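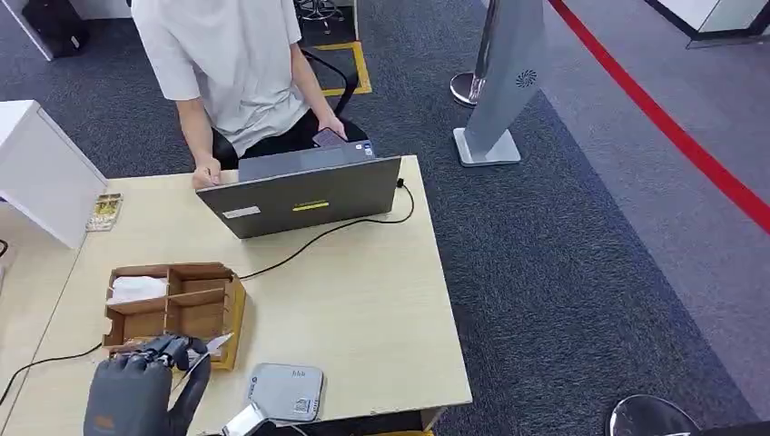 La mano tiembla justo antes de cerrar los dedos sobre una tarjeta

Dušan Danko
Hola a todos. Llevo desde enero peleándome con esto y ya no sé dónde mirar. La mano tiene que coger tarjetitas blancas y meterlas en una caja de cartón con compartimentos. La política de agarre manda objetivos a 20 Hz y el control de los dedos corre a 100 Hz. Hasta la aproximación todo va de maravilla, pero cuando las yemas llegan a la tarjeta empieza un temblor finito y se me escapa una de cada tantas. He bajado la ganancia proporcional y entonces aprieta tan poco que no sirve. ¿Filtro los objetivos? ¿Cambio algo en la percepción? Uso Avell para planificar, por si alguien lo conoce.

Rozália Havlíček
¡Uy, ese temblor lo conozco! Casi seguro que estás pasando los objetivos en escalón: el control recibe el mismo valor cinco ciclos seguidos y luego un salto. Interpola entre el objetivo anterior y el nuevo, con una recta te vale para empezar – el filtro paso bajo también suaviza, pero te mete retardo y en el contacto lo vas a notar. Después graba posición pedida y posición medida en la misma gráfica. Si la pedida ya sale con dientes, el problema está antes del control y no toques más las ganancias.
Y otra cosa: al detectar contacto, congela la posición de la muñeca y cierra solo los dedos. A mí en Nustdale me quitó casi todo el baile que quedaba (la pose estimada de la tarjeta se vuelve loca en cuanto los dedos la tapan).

Bořivoj Hubáček
Reinstala los drivers. A mí me funcionó con otra cosa.

Dalibor Polák
Lo de Rozália, sí. Añado que mires las marcas de tiempo, porque si la cámara y los encoders van con relojes distintos puedes tener 60 ms de desfase y no enterarte. Yo perdí dos semanas con eso, con el portátil en la misma mesa que la mano y mirando donde no era. ¿Puedes subir un registro de un agarre fallido?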